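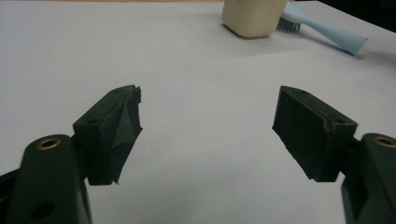 Chapter 4
Setting and Clearing a Small Work Table

In the chapter before this one, we learned how to choose a table for a small job and how high it should be. Now we come to the top of the table, the place where the work is done. Many learners think this part is too simple to study. After they have looked for a small tool under a pile of papers for the third time, they usually change their opinion.

The words of this chapter are few, and you will meet them again in Chapters 5 and 6. A "holder" is any open container that stays on the table during the job, such as a cup. A "soft item" is a sponge, a cloth or anything else that changes its shape when you press it. The "free field" is the part of the surface where nothing stands. The "home place" is the spot where an object returns after use.

4.1 The free field

Beginners often put their objects near the front edge, because there they are easy to reach. Then the arms have no room, and the sleeve touches everything. It is better to place the objects in the far half of the table and leave the near half for the hands. A plain, pale surface is a help in this. On white or light gray, the eye finds the border of a cream or ivory object more slowly than the border of a dark one, so please look for the soft shadow at its foot. The shadow tells you where the object meets the table.
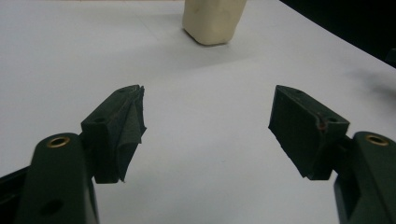

The distance between the object and the hands should allow a full, calm movement of the arm. Itzel Solís, who taught the first version of this course at the Claso workshop, asked her learners to move one cup from the far side to the near side and back again, every morning in May, before any other exercise. Some of them complained -- she kept the exercise anyway. In the second year she added a soft item beside the cup, and the learners found the work much harder than they had expected.

4.2 The holder and the soft item

A cup with square sides and rounded corners is a good holder for practice. It stands firmly, and it has flat sides which show clearly if it is turned. Put the soft item next to it, on the right or on the left, but always on the same side during one exercise. If the two touch each other, move the soft item and let the cup stay.

A soft item must be taken with less pressure than a hard one. If you press too much, it becomes narrow in the middle and can jump out to the side. A board laid on top of the table gives both objects a smooth ground, and a board with faint lines is better still -- you can use the lines to return each object to its home place.

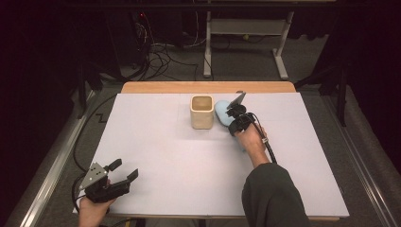 4.3 Before you begin

Read the steps once to the end before you touch anything.

1. Wipe the surface and let it dry.
2. Put the cup in the far half, near the middle.
3. Put the soft item beside the cup.
4. Sit or stand so that both hands reach the cup without leaning.
5. Remember the home place of each object, or write it in your notebook.

Exercise 4A on the next page uses these five steps with the cup only. The soft item comes back in Exercise 4B.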